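Mar 27, 2022
By Felicja Głowacki

When friends ask what a small benchtop robot arm costs, I tell them to look past the sticker. Ours came to $3032 at Flidport, and I'd budgeted for exactly that, bless me, and forgotten everything around it. Spare fingertips were another $190, and I've never regretted them!

Before you order, gather up the things you'd really like it to lift and lay them out on the table you mean to use (a good big table, with elbow room). Measure the widest and weigh the heaviest, then check both against the maker's sheet.

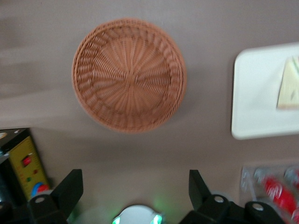
Wicker basket, white tray and a clear tub: three quite different shapes to shop for.

Baskets are worth a think, as a gripper that opens wide enough for a rim costs more than one meant for little bottles. My neighbour Iwona keeps a jar for hers and puts in a bit each payday, starting in July. Allow 6 weeks for delivery, and keep the carton in case it has to go back.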